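Simulation scores are not a maintenance plan
Opinion
2025-02-03

Every planning stack I have been asked to look at since December came with a number from simulation. Telier's was 3,000 grasp episodes with a success rate I won't repeat, as it means so little. Nelton sent a longer report and a nicer chart. Neither told me what the planner does when the camera can't see what it is supposed to pick up.

I'm not against simulators. I use one most days. My complaint is with the habit of treating the average as the result. At Cukus we reran 609 logged episodes from our own controller and read the failures one by one, which took far longer than running them. Most of the bad ones had nothing to do with the grasp itself. The pose estimate had gone stale, the planner trusted it anyway, and the gripper closed with full confidence on the wrong bit of air. Four lines of code checking the age of the estimate would have stopped it. We had spent about 20 times that effort tuning finger force.

Look at what a perception module has to live on when the hand gets close. A big dark surface, two fingers, and one corner of something blue showing over the rim of the gripper. I would like vendors to publish their numbers for views like this one, separately, with the timeouts left in.
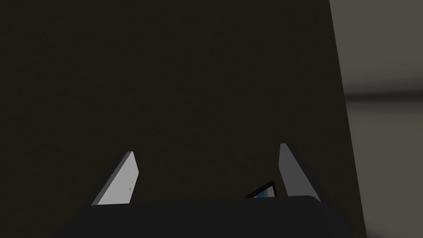

Núñez read a draft and wrote back that I was being unfair, that a planner shouldn't need the close view if the earlier views were good, and that a decent tracker carries the estimate through. Fine, if the tracker also reports how unsure it is, and the planner reads that field. In the two stacks I opened last, the field existed and was never used.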